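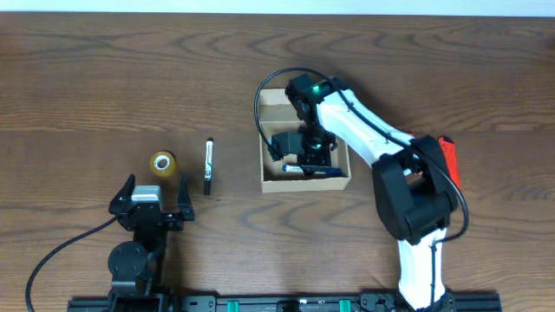 Marker and divided box, two-arm bench on the rail.

Gimenari Bench Setups – Buying and Budget FAQ
Last updated April 24, 2025

Quick answers for people pricing a two-arm tabletop setup for sorting, packing, small parts. Quotes go through Torben Kleinschmidt, everything after delivery goes to Sólveig Arnardóttir. Please read this before emailing, most of it is in here.

Do I really need two arms?
Depends on the job. Picking a marker out of a box, one arm is fine. Holding the box flap while you pick, or pulling tape off a roll, you want two. If you can't name a task that needs both hands, buy one and get the long rail anyway. Adding the second arm later is easy. Swapping a short rail for a long one means taking everything off and starting over.

What's in the Finda kit?
Two arms, two grippers, the rail, power supplies, cables, e-stop. No table. No computer. No camera – you pick that with us, see below.

What do the extras cost?
Extra gripper: $352. Spare finger set: $69. Rail extension with hardware: $500. All before tax and shipping. Arm prices are by quote only, they move too often to post here.

Can I get a ballpark before a quote?
Send Torben the task, table size and whether you have a computer already. He replies with a range, usually same day. The range isn't binding.

What do people forget to budget for?
In the order we see it:
Shipping and insurance. Arms go in seperate cartons.
The computer.
Spare fingers. They wear, they get bent, somebody drives them into the table.
Clamps.
Somebody's time. The big one. Put two full weeks of one person in the plan for setup, and don't let that person be the same one running the old process.
Stuff to practice on. Boxes, tape, markers, whatever you handle. Cheap but it adds up and it's never in the spreadsheet.

How many spare fingers?
Two sets per arm for the first year. More if you handle anything heavy or sharp. Less than that and you'll be paying rush shipping.

What kind of table?
Flat, heavy, doesn't wobble. Wood is fine. Check how thick the top is before ordering clamps, the standard ones don't open very wide. Folding tables no. Standing desks – only if you lock the height and leave it.

Tabletop pattern, does it matter?
For the arms no. For the camera sometimes. Busy grain or a shiny finish can cause trouble with small dark parts. Try it first, a plain mat is a few bucks. Don't buy a new table over this.

Which camera?
Overhead at minimum. Wrist cameras are worth it if you reach down into boxes or compartments where the overhead view gets blocked by the gripper. Start with overhead only, leave a line in the budget for wrist later.

Do the cables need anything special?
Leave slack. The arms need a generous loop to turn freely, so don't zip tie everything down tight to look neat. If you run the wide rail order the longer cable set up front. Same price if it ships with the arms, not the same price after.

Shipping to Drorkport and the islands?
Yes. Freight is quoted separately and takes longer. Customs paperwork is on us, duties are on you. Ask for the duty code early if your finance office wants it.

Can I rent?
One unit for rent, $944 a month, two month minimum, deposit on top. Half of the rent comes off if you buy within the term. Books up fast before December because everyone is spending out the year. If you need it then get in early.

We have Wegener arms already. Will they fit your rail?
Older ones with an adapter plate. Newer ones, send the model number. Don't drill anything before we answer.

How do I write this up for my boss?
Keep it to a page. Task, how many hours a week it takes now, cost of the kit plus the forgotten items up there, then a low and a high guess for when it's running. Use the high guess. Don't promise it replaces a person, a bench setup this size won't, it takes boring work off somebody's plate for part of the day. Torben has a blank sheet you can fill in, just ask.

Can I split it over two budget years?
Yes and lots of people do. Rail, one arm, overhead camera in year one. Second arm and wrist camera in year two. The quote holds for 90 days so the second part gets re-quoted.

Lead time?
Six weeks normal. Ten if you order in late fall. Spare parts ship in a week, usually.

Training?
One remote session comes with the kit. On site is extra, travel billed at cost. Have the table, power and computer ready beforehand or you're paying Sólveig to watch someone hunt for an extension cord.

Warranty?
One year on arms and grippers. Fingers and cables are wear items, not covered. Crash damage not covered but we'll repair at parts cost the first time.

Returns?
30 days, original cartons, so keep teh cartons. Restocking fee applies if anything has been mounted.

Do you take purchase orders?
Yes, schools and companies. Put the quote number on the PO, otherwise it sits. First time customers pay half on order.

Still stuck?
Email Torben. Include a photo of the table and the parts you want to move, with something for scale.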